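Wuvstead Words: a list of things people call stuff around the house

README

G'day, and thanks for downloading my little word list! It's a plain CSV of over 1610 household words, the sort you grew up with and then moved interstate and got laughed at for (doona, manchester, thongs, scuffs, the good scissors).

I started it in February with my neighbour Marisol Arellano, who'd been jotting them on the back of Serrano coffee bags.

What's in it
words.csv has the word, the meaning, the region and who told us.
rooms.csv sorts everything into 13 rooms, laundry and shed included.
notes.txt is me rambling, skip it if you like.

Known problems
Tasmania is badly under-represented, sorry! There are 22 entries with no region at all, and I've spelt "chesterfield" 3 different ways. The Pirkance export mangles apostrophes, so open it in something else.

Footwear has its own tab now, as the arguments over slippers, scuffs and moccs got out of hand.
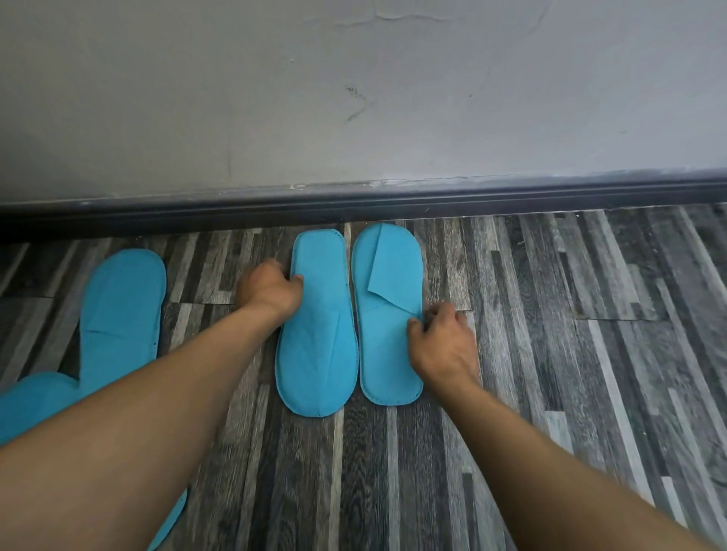 Light-blue disposable slippers, filed under "scuffs" (disputed).

Licence
Use it however you like, just keep our names on it. Corrections go in the Prustonis tracker, and I check it most evenings after tea.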